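Cametstead Print Room -- About Us

Who we are

Cametstead Print Room keeps, sorts and lends printed picture cards. The collection holds 2837 cards, mostly landscapes and garden views, with a smaller group of street scenes. Schools, reading rooms and design offices borrow them in sets. Autumn subjects are the most requested group and have their own drawer run.

Cards and the room 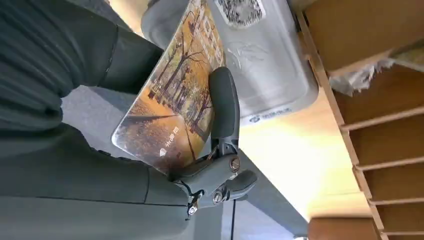
Autumn trees, with a line of white Chinese characters low on the card. 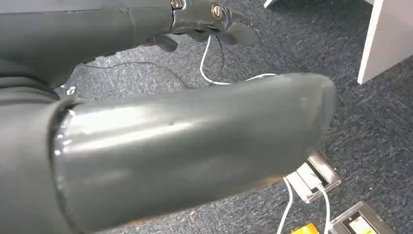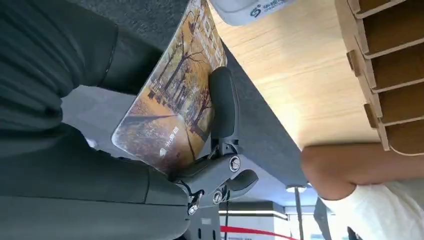
The collection was started by Obadia Mabula, who bought the first 294 cards as a single lot and stored them in shoe boxes by size. Sorting by size proved impractical once borrowers began to ask for subjects. The present system, introduced by Burgi Lehner, files every card by subject first, then by season, then by the language of any printed text. Size is recorded but does not affect the filing position.

How cards are handled

Cards are held by the edges or with light pressure on the face. Glossy stock marks easily and is wiped with a dry lint-free cloth after each return. No liquid cleaner is used on any card, including coated ones. Cards with lifted corners go into a flat press for two days and are inspected again before refiling.

Text printed on a card is copied into the catalog in its original script. A translation is added only when a reader of the language has checked it. Gayan Khondokar maintains the catalog and decides on doubtful readings. Where a logo or small emblem appears and its owner is not known, the entry reads "mark, unassigned" and stays that way until a source is found.

Storage

Flat cards are stored in Bimier drawers with a paper divider between subjects. Oversize cards go in Skullow folders, stored flat. The drawers are labeled on the left front corner with a four-part code:

Subject (two letters)
Season (one letter, or X where none applies)
Script (two letters)
Running number

Relative humidity in the store is logged each morning and evening. Mahfuz Fakir reads the logs and adjusts the dehumidifier, usually twice a year, once in spring and once in October. The October adjustment takes longer, as the heating comes on in the same period and readings drift for several days.

Borrowing

Sets are lent for about 2 weeks. A set contains one subject and comes with a contents sheet, a spare sleeve and a return label. Borrowers are asked to check the cards against the sheet on arrival and report differences before using the set. Cards may be displayed on a ledge or in a clear pocket. Pins, tape and putty are not permitted -- adhesive residue is the most common damage we record.

Returned sets are checked at the front table by Hrefna Ingvarsson. Each card is compared with its catalog entry for corner wear, surface scratches and fading. A card that has faded visibly is withdrawn from lending and kept for reference. Replacement copies are bought when the same printing can be found; a later printing is entered as a separate card, even where the picture is identical.

Donations

We accept single cards and whole collections. Please do not remove cards from albums before sending them. The order in an album is often the only evidence of where and when the cards were acquired, and we record it page by page before anything is taken out. Cards with writing on the back are welcome. Photocopies and home prints are not accepted.

The Paiva room is open to visitors by appointment. Requests should state the subject of interest and any drawer codes already known. Bags and coats are left at the entrance, and pencils are provided at the reading table.

Page last revised January 23, 2020.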